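Household Resource Management
Handout 6: Water, Heat and the Weekly Wash
Revised 2025-04-11

Read this before the session. Bring your February utility bill if you still have it. The worksheet at the end is due one week after the session.

1. Why laundry gets its own unit

Most of the bills we have looked at so far were for things that run all the time: the refrigerator, the water heater, the heating system. Laundry is different. It happens in batches, and the person doing it makes several choices each time, such as load size, temperature, spin speed, detergent and drying method. Small changes in those choices show up on a bill over a year.

Keep two terms apart. Direct use is what the machine draws from the outlet and the tap. Indirect use is what happens elsewhere because of the wash, mainly heating the water, drying the clothes, and treating the waste water. Students tend to count the first and forget the second.

2. Where the energy goes

Turning a drum takes little power. Heating water takes a lot. In a warm or hot wash, most of the energy goes into the water, whether it is heated inside the machine or in the household water heater. A cold wash removes most of that cost.

Drying is the other large item. A dryer has to turn the water left in the fabric into vapor, and that takes far more heat than a spin cycle takes electricity. A faster spin is nearly always the cheaper way to remove water.

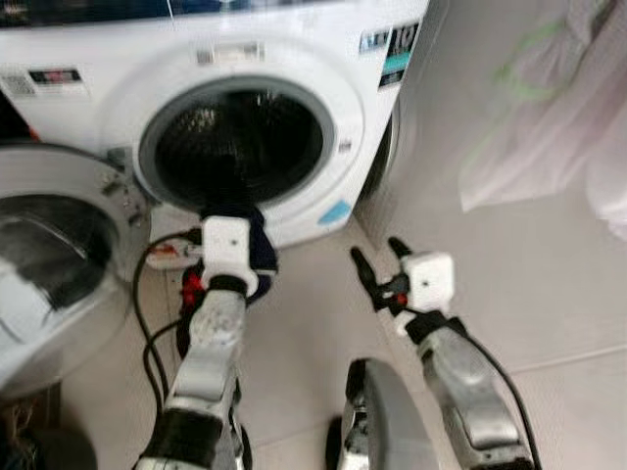
A comment left on the Patenside section's copy of this handout asked whether cold washing only moves the cost somewhere else, given that the writer's family had ended up running greasy work clothes twice. It is a fair point. Two cold cycles use twice the water of one warm cycle, and the second dose of detergent has to be paid for too. The rule in this course is to pick the lowest temperature that gets the load clean the first time. For lightly soiled everyday clothes that is usually cold. For kitchen cloths and work clothes it may well be warm.

3. Reading the meter

The worksheet uses meter readings because they need no special equipment. Take one reading before the cycle starts and one after it ends. Turn off whatever you can in between, and write down anything you could not turn off.

Worked case, Ledesma household (use these numbers for questions 1 to 3):

Loads per month: 11
Measured use per wash cycle: 300 watt-hours
Same cycle, warm setting: 400 watt-hours
Difference per load: 100 watt-hours
Difference per month: 1,100 watt-hours, or 1.1 kilowatt-hours

The monthly figure looks small. Note that this household has a separate gas water heater feeding the machine, so part of the heat never reaches the electric meter. Question 3 asks what is missing from the table and how you would find it.

4. Load size

A half load does not use half the water or half the energy. Some machines adjust the fill to the weight of the load, but there is a minimum below which they will not go. Three points for your notes:

Full means the drum is filled loosely, with room for clothes to fall and turn.
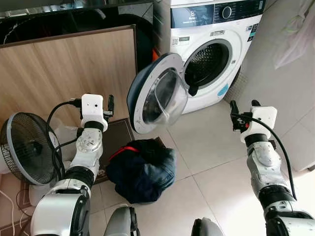
Overfilling saves nothing if the load comes out badly rinsed and has to be run again.

Heavy and light fabrics in one load dry at different rates, and the dryer runs for the slowest item.

5. Detergent

More detergent does not mean cleaner clothes. Extra suds cushion the fabric, so there is less rubbing, and some machines add a rinse to clear them. Follow the dose on the package for your water hardness. If you do not know the hardness, your water supplier can tell you. In the Cernis district the water is hard, so students there should expect to use the higher dose.

Dark clothes deserve a mention here. Undissolved powder shows up on them as pale streaks, which many people take for poor rinsing. Liquid detergent or a smaller load usually fixes it.

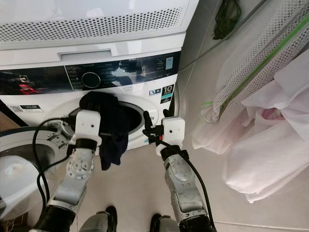

Turning dark items inside out also helps them keep their color, and it costs nothing. Clothes that last longer are a saving too, though it never appears on a utility bill. We will come back to this in Handout 7 under replacement costs.

6. Worksheet

1. Using the Ledesma figures, work out the yearly difference between the two settings in kilowatt-hours.

2. Price that difference at the rate shown on your own bill.

3. State what the table leaves out. Suggest one way to measure it.

4. Record one wash at home: load type, setting, meter before, meter after.

Reading: Flaven course reader, section on household water. Hand in the worksheet on paper, with your meter readings attached.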